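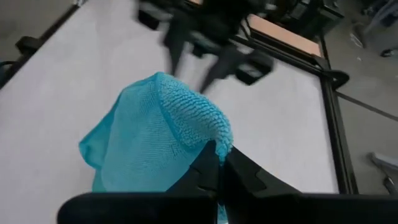
Turquoise microfibre cloth, folded over, held above the pale tabletop (item 3).

CLORWOOD SHARED WORKROOM
Minutes of the users' meeting, April

The meeting opened at 12 noon in the small kitchen, with eight present and two apologies. The chair reminded everyone that the kitchen is booked from two o'clock and that last time we overran.

1. Minutes of the previous meeting

Agreed, with one correction. The minutes said that the new cleaning arrangements had been "well received". Several of those present could not remember receiving them at all. The wording was changed to "noted".

2. Matters arising

The tap in the kitchen has been looked at and still drips. The blind on the street side has not been looked at. The secretary is to write to the landlord again, although two letters have had no answer and the meeting did not expect much from a third.

The key to the tall cupboard has been found in the tall cupboard.

3. Cloths

This took up most of the meeting.

The supplier, Fröhlich, has proposed that we stop buying paper towels altogether and move to microfibre cloths for all tables, sinks and shelves. Their letter says that the cloths "lift dust without any spray" and "last for years". The meeting asked how many years and under what sort of use. The letter does not say. It was also pointed out that the firm selling the cloths is the firm recommending them.

The photograph of the turquoise cloth was passed round. It has two textures. The looped side is coarse and tufted and looks the deeper blue, and the other is smoother and paler with a fine weave. One user thought the looped side was for dusting and the smooth side for drying off. Another had always done it the other way about and had never noticed any difference. A third felt that most people pick up a cloth and use whichever side is facing down, and that no notice on the wall will change this.

The meeting was asked whether the cloths are any good on the pale tables. Opinion was divided. The whitish-grey tops have a faint mottling of their own, and it was said more than once that it is hard to tell a mark from the pattern. Anyone claiming that a table came up cleaner with one cloth than another would have to show a mark that was there before. It was agreed that "looks nice" would not be accepted as a result.

Cost was discussed at some length. The quote is for 520 a year, including collection and washing, against the present spending on paper. The treasurer's figure for paper could not be checked because the receipts are still in a carrier bag. It was felt that the comparison is not a fair one in any case, as paper towels also get used for spilt tea, blowing noses and wrapping up cake, and people will go on wanting something for all of those.

On washing, the supplier says no fabric softener and a separate load. The meeting doubted that this would be kept to if we did our own. The last set of tea towels went in with somebody's overalls and came back grey.

Colour coding was raised - turquoise for tables, something else for the sink, and so on. There was no great support. It was tried at the Pravanness room, and by the end of the first month every colour was in the sink.

Decided: to take 12 cloths on trial in turquoise only, for tables only, and to go on buying paper in the meantime. No contract to be signed. The trial is to be reported on at the next meeting with something better than general impressions.

4. Folding and putting away

It was proposed that cloths be folded in four and put back on the shelf by the door after use. One user objected that a used cloth folded in four is a used cloth hidden inside a clean-looking one. This was thought to be a fair point. Used cloths are to go in a bucket by the sink. The bucket has yet to be bought.

A suggestion that each user sign for a cloth was put to the vote and lost.

5. Table polish

A sample bottle of Zondham surface polish has been left at the door with a leaflet. The leaflet promises a "lasting glow". The meeting did not see why a work table should glow, and was uneasy about putting anything slippery on it. The bottle is to stay unopened until somebody has read the small print. No one offered.

6. Rota

The cleaning rota for the next two months was passed round and came back with four names on it, two of them in the same handwriting. The chair asked for it to go round again. It is now pinned up in the kitchen - please write in your own name only.

It was asked whether wiping down a table after your own work counts as a turn on the rota. It does not.

7. Any other business

The biscuit tin is not a lost property box.

A request for a second coat hook was agreed without discussion, the only item on the agenda to manage it.

8. Next meeting

Same place, 12 noon, date to be put on the board. Items for the agenda to the secretary beforehand and in writing.

The meeting closed at 2 pm, with the next booking waiting in the corridor.

Clorwood Shared Workroom | Contact the secretary | © Clorwood Shared Workroom users | Back to top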